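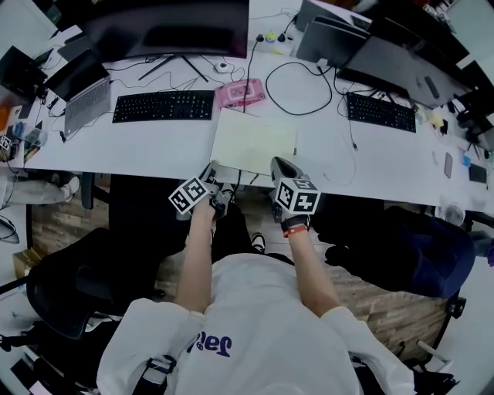

I've ended up with the job of typing up the old membership cards for our local history group, and my neck is giving out before my patience does. There are 2,000 cards, all handwritten, in shoeboxes, plus a couple of ledgers nobody has opened in years. The desk I use is one of those long white office ones, with a black keyboard and a big dark monitor at the back, and whatever I'm copying from goes flat down in front of the keyboard, same as the yellow-green sheet there. So I look down at the card, up at the screen, down at the card, up at the screen, for hours! By the end of a session I have a hot sore patch between my shoulder blades and I've usually skipped a line somewhere as well.

The cards go back to when the group was mostly people from Trernamham and the farms out Riltamach way. Each one has a name, an address (often crossed out and replaced, sometimes three deep), the year they joined, what they paid, and then a notes bit that can be anything from "moved to coast" to a whole story about a borrowed tent. I love the notes bit. I am also very slow at the notes bit. One card has a scone recipe on it and no surname.

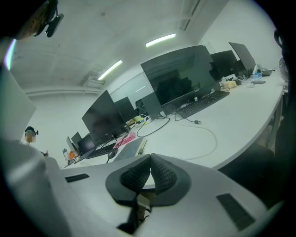 So far I've managed 183, and it took me far longer than I'd told everyone it would. I said I'd have the lot finished by November, in time for the anniversary lunch, when I hadn't so much as lifted a lid. Some of the handwriting is gorgeous and some of it looks like a spider got at the ink, and when I hit a run of the second kind I find I'm hunched right over with my nose nearly on the card.

What I'd like to know is:

How do people hold the thing they're copying from? Upright beside the screen, between the keyboard and the screen, somewhere else altogether?

Is it quicker to photograph everything first and type from the photos? It sounds sensible but it also sounds like doing the job twice.

Do I type exactly what's there, spelling mistakes and all, or tidy as I go? I've been doing a bit of both depending on my mood and I suspect that's the worst option.

I'm using an ordinary spreadsheet, nothing fancy. Happy to spend a little bit of money but not a lot.

Merike Vaher
1 August 2024

copperkettle

Get a copy stand. It's the sloped thing typists used to have, with a ledge at the bottom and a ruler that slides down to mark your line. Op shops have them for next to nothing, and a cookbook stand will do the same job. Put it as close to the screen as you can, at the same height, and swap sides now and then so you're not always twisting the same way. The sliding ruler will sort out your skipped lines too.

As for the spelling, type what's on the card. Always. Add another column for your corrected version if you want one. I did our cricket club scorebooks years ago and "fixed" a surname all the way through, and it was the family who'd spelled it that way on purpose. I had to go back over two seasons. They were nice about it but I still go a bit pink.

No idea about photographing, never tried it.

Merike Vaher

Thank you! I went through the cupboard and found a cookbook stand I'd forgotten I owned (Christmas present, never used, sorry to whoever gave it to me). It holds a card quite well if I put a peg on it. Shall report back. And point taken about the surnames. I've already turned a Widmer into a Widmar and back again twice, and now I can't remember which one was on the card, so that's a box I'll be revisiting.
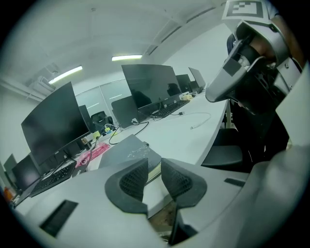
The ledgers are still a headache, though. They're too heavy for the cookbook stand and too fragile to prop open, and the spine on one of them is held together with tape older than I am. With those I've tried standing up for a bit, and it doesn't help much when the thing you're reading is down on the desk. You end up with your face tipped down anyway, like the person standing on the right there, only I'm doing it for a whole afternoon. My daughter suggested sitting on the floor with the ledger on the coffee table. I got down there fine - it was getting back up that was the trouble.

I also had a look at a stand called a Dodeck, which is a kind of big sloping shelf, and it might take the weight, but I couldn't work out from the listing whether it would fit between the keyboard and the screen or whether I'd have to shove the screen further back. Then I wouldn't be able to read the screen. Does anyone have one, or something like it? I don't mind making one if it's only a plank and a couple of hinges.
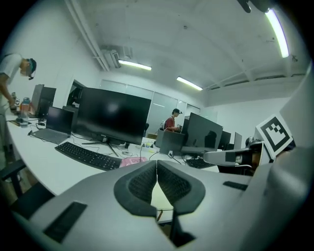

fennelseed

For the ledgers, photograph them and leave the books shut. I know it feels like doing the job twice but it's only the boring half, and it goes quickly once you've got a rhythm up. I did 300 pages over a long weekend with my phone and a stack of books to rest it on. Do it near a window but not in direct sun, flash off, and put a cushion under whichever side of the book is thinner so you're not forcing the spine flat. Please leave the old tape alone as well, it can take the paper with it if you pick at it.

Then put the photo on one half of your screen and the spreadsheet on the other half. No looking down at all! And you can zoom in on the spidery bits, which for me was the best part. I had a word down as "mutton" for weeks and once I blew it up it was plainly "Milton".

A few other things from my own mess-ups:

Write the box number and a card number against every row. Pencil a matching number lightly on the back of the card if your group's okay with that. I didn't bother for the first lot and when somebody asked to see an original it took me all morning to find it.

If you can't read a word, put it in square brackets with a question mark and keep going. I used to sit and stew over one word for ten minutes. Come back to them in a batch, because by then you'll know that person's handwriting a lot better.

Keep joining years in their own column with nothing else in it. If you type "1961 or 62" in there the sorting goes haywire, so pick one and put the rest in notes.

Crossed-out addresses - I'd give them their own columns, oldest first. Family history people go mad for the old addresses.

I wouldn't make a plank thing. I made a plank thing.

And stop after three quarters of an hour, every time, even if you're on a roll. Set the oven timer so you have to get up and walk to the kitchen to shut it up.

jl_southside

box 23 of ours had silverfish so check the shoeboxes before you bring them in the house. also a second screen off the side of the road works fine for the photos, mine was free and only has one dead line down it

Merike Vaher

Silverfish!! I've moved the lot out to the verandah table and I'm going through them with a paintbrush tonight. Will try the split screen with the first ledger on the weekend. Fennelseed, I do want to know what happened with the plank.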